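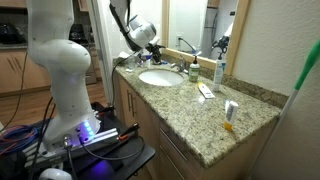 Progress Report to the Mahmoudi Fund
Submitted by Wernon Community Church
Grant purpose: Parish House Restoration and Family Lodging Ministry
Date of report: 9 Oct 2026

Summary

Wernon Community Church submits this second progress report under the terms of its grant agreement with the Mahmoudi Fund. The report covers the period since the first report, which was filed in March. During that time the roof and exterior work on the parish house was completed, the ground floor was returned to regular use, and the lodging ministry received its first families. Work on the upper floor continues and is behind the original schedule. The church requests no additional funds at this time, but does ask the Fund to approve a change in the use of one budget line, described below.

Background

The parish house stands on Vastutier Street, next to the sanctuary. It served as the minister's residence for many years and later held the Sunday school and the church office. When the Sunday school moved into the education wing, the upper floor was closed and the heating to it was shut off. The congregation voted to restore the building for two uses: meeting space on the ground floor for church and neighborhood groups, and short-stay rooms upstairs for families who have a relative in the hospital at Wimport. The nearest affordable lodging to the hospital is often full, and the chaplains there had asked area churches for help on several occasions.

Work Completed

The slate on the north slope was removed and replaced, and the rotted decking beneath it was renewed. The south slope proved to be in better condition than the survey had suggested and needed only repair. New gutters were installed on all sides. The porch was leveled and its steps rebuilt, and a ramp with handrails now leads from the parking area to the side door.

Inside, the ground floor was rewired and the plaster in the front hall was repaired. The former study and dining room were joined by a wide opening, giving a meeting room that seats 60. The church's midweek Bible study and the grief support group have moved there from the sanctuary basement. A neighborhood reading program for children also uses the room after school.

The bathrooms on the ground floor were finished in the summer. One of them meets current accessibility standards, as the grant agreement requires. The inspection for this part of the building was passed on the second visit; the first visit identified a missing vent cover and a door that opened in the wrong direction, and both items were corrected.

Lodging Ministry

The plan approved by the Fund calls for six guest rooms on the upper floor. At the date of this report, 2 rooms are furnished and open. Nine families have stayed since the rooms were opened, most of them for less than a week. Referrals come through the chaplains' office at Wimport, and the church does not charge for a stay. Guests are given a key, a shelf in the kitchen, and the telephone number of the member on call. They are told of the times of worship but are under no expectation to attend. Several have done so, and one family returned for the baptism of a child.

Meals have been provided by the deacons and by the women's fellowship. The demand for evening meals has been lower than expected, as families tend to come back late from the hospital. The fellowship has therefore changed to leaving soup and bread in the refrigerator, and has asked for a larger one.

Delays

The four remaining guest rooms were to have been ready by the end of the summer. When the floor of the rear hallway was lifted, the joists were found to have been cut in several places for old plumbing, and the engineer required that they be strengthened before any further work. This repair is complete. The plumbing contractor was then engaged elsewhere and returned to the site later than the church had hoped. Drywall is now being hung in two of the rooms -- the two facing Vastutier Street -- and the others will follow.

Finances

Spending to date is within the total award. The roof came in below its estimate owing to the better condition of the south slope, while structural work on the upper floor exceeded the amount set aside for contingencies. The church respectfully asks that the balance in the roofing line be moved to the structural line. The congregation has met its matching pledge in full, with more than 60 households taking part. A detailed statement of accounts, with invoices, has been sent under separate cover.

Next Reporting Period

The church expects to complete the upper floor, obtain the final inspection, and furnish the remaining rooms. It also intends to put in writing its agreement with the chaplains' office, which has so far operated on an informal basis. The history display planned for the front hall has been postponed until the building work is finished; the church records needed for it are in storage and cannot easily be reached.

A service of dedication will be held once all rooms are open. Representatives of the Mahmoudi Fund will be invited, and the church would welcome a visit to the site before then at any time convenient to the Fund.

Respectfully submitted on behalf of the Board of Elders,
Wernon Community Church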